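Guía de puesta en marcha - célula de surtido de calzado Hakix
Sección 3. Trabajo diario con los brazos

Para quien llega de la línea manual de Kinwood. Leer entera antes del primer turno, son cinco minutos. Dudas: Roald Torvik (turno) o Roald Rustad (mantenimiento).

3.1 Qué cambia en el puesto

Antes: coger, emparejar, meter en caja, todo a mano. Ahora eso lo hace la célula y la persona prepara, vigila y corrige. Los puestos de pantalla están en la nave, a la vista de todos - si hay algo raro en el monitor, se avisa en voz alta y se mira entre dos.

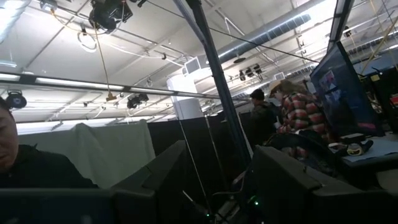

3.2 Antes de arrancar

1. Iniciar sesión en Prokano con usuario propio. Nada de claves prestadas.
2. Revisar cables de ambos brazos. Que no queden tirantes.
3. Colocar el cubo rojo, bien asentado. Vacío.
4. Esperar alrededor de 20 segundos a que termine la comprobacion.

ATENCIÓN: no meter la mano en el cubo con el programa en marcha. Pausa primero, siempre.

3.3 Recogida

5. Lanzar el ciclo y seguir la primera recogida entera.
6. Si la pinza coge 2 piezas a la vez, pausar y anotar en el parte. No tirar de ellas.

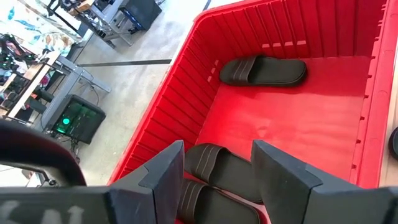
Fig. 3-2. Dos sandalias en la pinza, otra en el fondo del cubo.

7. Reanudar solo con la zona despejada. Si se repite 3 veces, llamar a mantenimiento.

NOTA: el parte sirve para ajustar el ciclo, no para puntuar a nadie. Acordado con Tzanetos en marzo.

3.4 Cierre y relevo 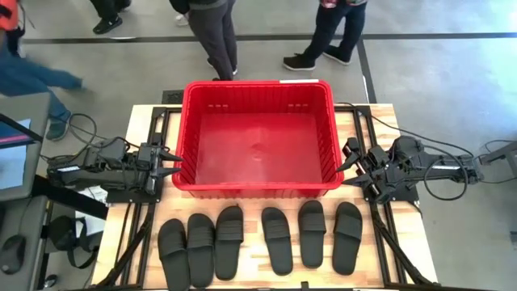

El relevo se hace en persona, junto a la mesa - una nota pegada no vale. Quien sale cuenta qué paró y qué quedó pendiente, quien entra lo repite y firma. En la línea manual esto se hacía andando y se perdia la mitad. Dejar el cubo vacío entre los dos brazos y las sandalias alineadas delante, con la puntera hacia el borde, así el siguiente ve de un vistazo lo que hay. Brazos en pausa y sesión cerrada.

8. Firmar el parte los 2, entrante y saliente.
9. Pasar a la sección 4 si toca cambio de modelo.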